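4.2 What gets left on the tables

We started out wanting to study seating. Who sits where in a U, whether the people at the bend talk more than the people at the ends, that sort of thing (there is plenty on this already, see Section 2). After the first month it was clear the tables themselves were the better subject. Rooms at Pradside are booked by the hour, people leave in a rush, and what stays behind on the tabletop is what the next group has to deal with before they can start.

So, the log. Despina Spanos did the morning rounds and Dionysis Alexiou the late ones, both with the same sheet. One line per item. Item, where on the table, near a seam or not, still there on the next round or not. No names of groups, we didn't want anyone to feel watched. By the end of October we had 700 lines, which is more than we planned for and more than we could code twice, so only the rooms with joined tables were double coded. Disagreements were mostly about what counts as one item. Is a tray of pens one thing or many? We settled on one. A cable that is plugged into something counts with the thing, a cable by itself is its own line.

Three groups of items came out of this and we use them in the rest of the paper.

Shared supplies. Markers, pens, trays, tape, paper that belongs to no one in particular. These travel. A tray that starts the day by the whiteboard ends it wherever the last person needed a pen, and it hardly ever goes back by itself. In the interviews people said they assumed the tray "lives" wherever they found it. So the home position drifts, a little each day.

Power and cables. By far the most stubborn group. Power strips get lifted up off the floor onto the table, becuase bending down under a tabletop with legs in the way is a pain, and once up they stay up. Cables get coiled if the person leaving has a minute and dropped if they don't. A loose coil was logged as tidy by Spanos and as untidy by Alexiou in the first week, and we had to add a rule (loops = tidy, even if one end trails). Wisov, who supply the furniture at the Bristilport site, offer a table with a built in socket. We did not have any of those in the study rooms so can't say if it helps.

Personal and semi-personal things. Laptops, booklets, boxes, handouts from a session. The odd finding here is that these were left out in the open more than we expected, even laptops, usually closed and usually well in from the edge. Several people told us a closed laptop is how you hold a seat over lunch. Boxes do similar work for a whole side of the table. Put a box down and the next person takes the chair past it.

Figure 3 gives a typical state for one of the U-shaped rooms, with all three groups on the tables at the same time.

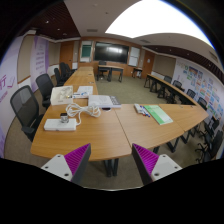 The seams matter more than we thought. Where two tabletops meet there is a line, and people treat it as a border even when the surface is flush and the color is the same on both sides. Paper gets pulled back from it. Small things end up near it, we think since nobody on either side feels they are theirs to clear. Hafþórsson's account of shared desks has something close to this with "edge zones", though his desks were single pieces and the zones were taped on. We would say the seam does the job of the tape for free.

Chairs were not on the sheet to begin with and we are sorry about that now. Added in week 2. From then on we logged only pushed in or not, per side of the U. Pushed in chairs went along with cluttered tables just as often as with clear ones, so whatever makes people tuck a chair in is not the same habit that makes them clear a surface. Four rooms had too few chair lines to use and were dropped from this part only.

Limits. One building. One term. The rounds were at fixed times so a thing left and fetched between rounds is missed completely. Friday evenings are thin, the building closes early and some of the late rounds got skipped – those cells are blank in Table 4, not zero. We also didn't ask cleaners to stop moving things, which would have been silly, but it means "gone on the next round" mixes up owners coming back and staff clearing away. Section 4.3 takes only the items we could follow across more than one round and looks at how far they moved.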